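Notebook - site capture rules, pool table room
September, started 9:40

Rukton setup, both rigs: hand-held gripper tool and the glove. Solange Lacerda wants the rules written down before the Siqueira people start using our checklist, so this is the working copy. Edit it, don't fork it.

Where we are: 96 episodes logged under the old sheet, 22 rejected. Most of the rejects are for things a written rule would of caught. Log entry 876 is the worst, no task label at all.

Gripper tool rules

Lens check before each episode. Wipe, then look at the live view, not at the lens.
Start and end pose go in the log. "Same as last time" doesn't count.
Keep the tool pointed at the work. Ceiling views are allowed if the object fills the middle, otherwise mark the stretch as transit.
Lamps: overexposed patch is OK as long as it's not on top of the target. If it is, change your angle and note it.

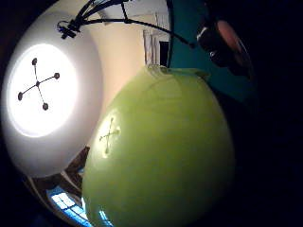
Balloons and other light things - the old Prondska sheet says max grip force and nothing else. Not enough. Adding: approach slow, open wide before contact, no sharp edges on the fingertips, stop if the surface starts to crease under the finger. Spare of the same color in the box. Hand-drawn marks on an object get written in the object list, otherwise whoever labels it later thinks it's dirt.

Jerent format wants one object name per item for the whole session. Pick one and stick with it. We had three names for the same ballon in the 76 series, took me most of a morning to merge.

Glove rules

Marker cube on top of the glove, faces clean, nothing over them. Sleeve stays clear of it.
Cable gets slack before you reach. Check it at full stretch with the bare hand on the box.
Jewelry on the gloved side: log it. Solange says take it off, I say log it, still open.
Say which hand is doing what. Bare hand counts as part of the task and needs its own label.
Caps and other small parts: hold them where the fixed camera can see them for a second before you put them down.
Cables and electronics on the table go in the setup note, incl. which side they sit on. Don't move them mid-episode, if you have to then end it and start a new one.
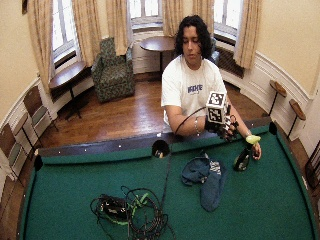
Stopping and handing over

Anybody can call stop. Stop means hands still, tool down, then talk.
Don't delete a bad episode, flag it with a reason code. "Bad" is not a reason code.
Handover = log closed, batteries on charge, object list signed.

To do
- ask Siqueira if their reason codes match ours
- settle jewelry rule w/ Solange
- relabel 876
- print this, tape one copy inside the lid of the glove case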